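Review: Cimton, the desktop crisis game from Stinwood

I have been running a foreign policy evening class for adults for a good long while now, and every May I go looking for something new to finish the term with. By then everyone has read their fill about deterrence and treaties and who said what to whom across which long table, and they would like to do something with it. So when a friend who teaches a few towns over told me that Stinwood had put out a boxed crisis game called Cimton, I ordered it the same evening and then worried about the price all the way through supper.

You get a folded map, two sealed country folders, a thick deck of event cards, a set of missile and inspection counters and a rule book that runs to 60 pages. Please don't be scared off by that last number! A good half of it is background reading, written by Vlasta Lukáč, and it is lovely stuff – clear and patient, and never showing off. I read her chapter on hotlines twice, the second time just for the pleasure of it.

The setup is simple enough. Two neighboring countries, Vlček and Virnau, both have a small arsenal and a long memory, and something has gone wrong at a test site near the border. Each team has 8 turns to get what it wants without starting a war. You can send notes, leak things to the press, move your launchers about, invite inspectors in or throw them out. What you can't do is see the other side's folder, and my goodness, how that works on people. I had a retired dentist in the Virnau cabinet who became so sure he was being tricked that he turned down the very offer he had asked for two turns before.

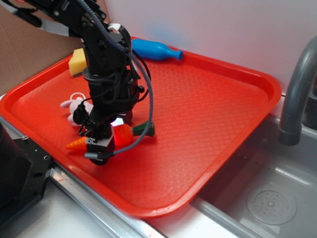
Red tray on the counter, next to the sink.

The event cards are where the game really earns its keep. A radar station reports something odd, a general gives a speech he wasn't supposed to give, a fishing boat drifts over the line, and you have to decide in a hurry whether it means anything. The sand timer is two minutes and it feels like far less when six people are talking over one another. We had one round where both teams wrote calming messages and both messages were read as threats, and we talked about that for so long afterward that I was late locking up.

Now for my grumbles, and I do have a few. The counters are tiny and the two shades of green are too close together, so anyone with tired eyes will be squinting by the second turn. The rules on sanctions are scattered over three different chapters, and I ended up copying them onto an index card (do this before your first game, you'll thank me). And the points table at the back goes up to 1,000, which seems silly when most of our scores landed near the bottom of it. I stopped adding them up and just asked each team whether they could live with how things stood.

It also needs a host who knows the rules well. I wouldn't hand the box to a group cold and leave them to it. Give yourself a free afternoon with a pot of coffee, play through the first couple of turns alone, and you'll be fine.

Would I buy it again? Yes, happily, for a class or a library group or a family that likes to argue. My students have already asked to swap sides and play it over, and the dentist wants to be foreign minister this time.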